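Notebook, nesting cell, April. RT writing.

Run 23 of the bin nesting job stopped itself at 14.10 with error 3004, which the Drerkley manual translates as "unexpected resistance". I have worked with people like that. The left arm had gone for the handle of the big white bin, decided the wall was a few millimetres further off than it was, and kept pushing on principle. The right arm hadn't got its grip yet, so all the force went one way. The torque limit tripped late. I'd set it to 29 last week for the heavier Tostora crates and never set it back, so that one is mine.

Hit the stop, left everything under power and had a proper look before touching anything.
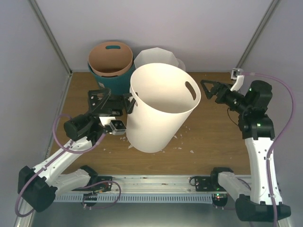
Afridi's first theory was calibration, which is Afridi's first theory about the kettle. I checked the left wrist offset against the sheet anyway and it was fine. The log is more use: at line 3140 the planner picks the narrow handle opening on the left, then carries on with the width it had stored for the other one. So it went in too wide, with great confidence.

Small bits of white on the worktop as well. Don't know yet if they're off the bin or left over from an earlier job. Bagged the larger ones, and somebody should check the rim and both handles before that bin goes back in rotation.

Done: torque limit back down, handle widths now looked up per side.
Not done: rerun at quarter speed. Door stays shut, hands stay out, and that includes "just nudging it", Afridi.

Bonwood want their demo bins back by the end of the month. Have not told them about this one.

Rizwan Tarar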